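The Record of Room 11

The Ruron Institute required that every example gathered in its name be entered by two persons. One operated the arm. The other kept the record. On 4/9/25 the operator was Kiran Kanaujia and the record was kept by Shanti Shukla, who had been assigned to Room 11 of the Flinley guest house under a standing order signed by Director Moradi.

The order was brief. Staff were to gather examples of ordinary acts in a furnished room, so that the learning system might one day perform them unassisted. Staff were to correct nothing after the fact. An attempt that failed was to be entered in the same hand as one that did not.

Kanaujia brought the gripper in low beside the desk and stopped. The drawer stood partly open. Shukla wrote the number of the attempt, 487, and waited for the word to begin.
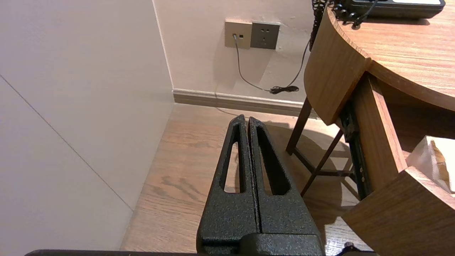 Why does the Institute keep the attempts that fail?

A system shown only clean attempts has no example of how to recover from a poor one. The failures are kept, marked as such, and used in the same training set.

Shukla had copied that answer from the staff manual in her first week, and she had believed it without much thought. By the afternoon she was less certain. Kanaujia had grown careful. He paused before each approach, and his paths had become so alike that she could have written the entries in advance.

"You are performing," she said.

"I am being accurate."

"The order does not ask for accuracy. It asks for ordinary acts."

He considered this for some time. Then he asked her to put down the record and take the controls. It was irregular. She looked for the clause that forbade it and found that the order named two duties but did not say who must hold them.

They exchanged chairs and turned their attention to the telephone on the round table by the bed. 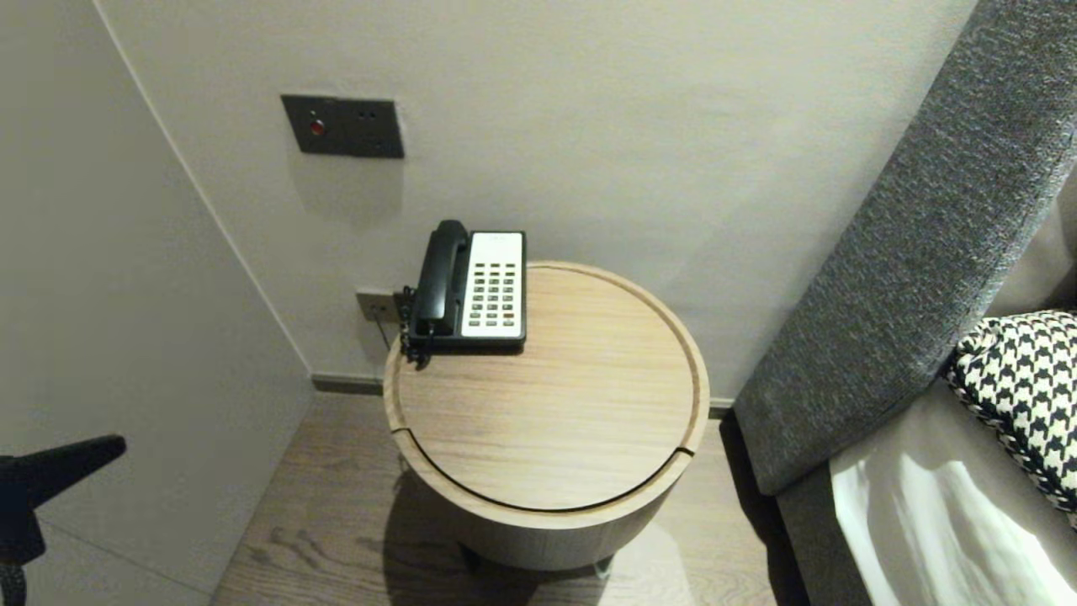
Her first approach was too wide. Her second was worse. Kanaujia entered both in a neat, level hand and made no remark. At the third she forgot that she was being recorded, and her shoulders came down.

"Attempt 490," he said. "Operator, Shukla."

"Failed?"

"I have not yet been told to begin," he said, and turned to a new page.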